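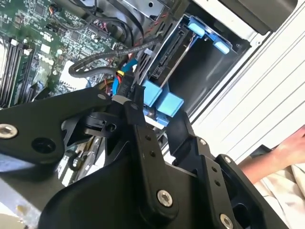
Want to learn your way around the inside of a desktop tower? I'm looking for 8 people for our next Kaimal repair evening, 13 April 2021, and total beginners are so welcome!

We'll seat memory, swap drives, drop in a CPU

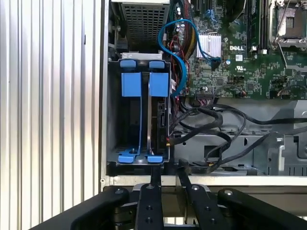

and sort out all those cables (my favorite part, weirdly). Screwdrivers and snacks are on me.

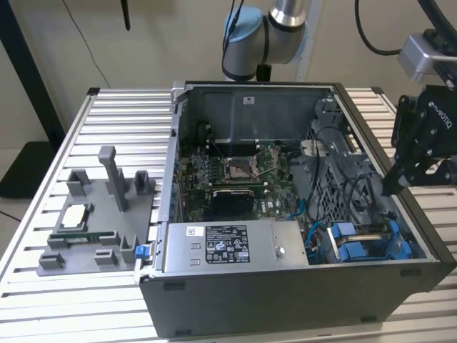

Do I have to bring my own PC? one reader wrote. Nope, just yourself! 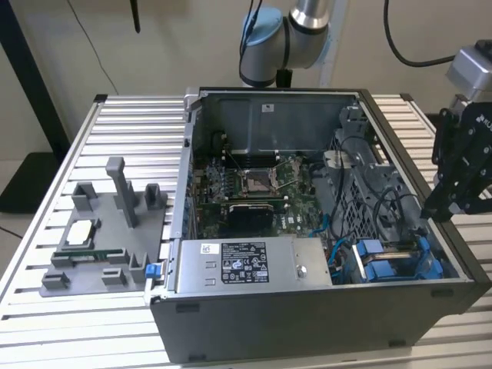

Went in December, loved it, sign me up again.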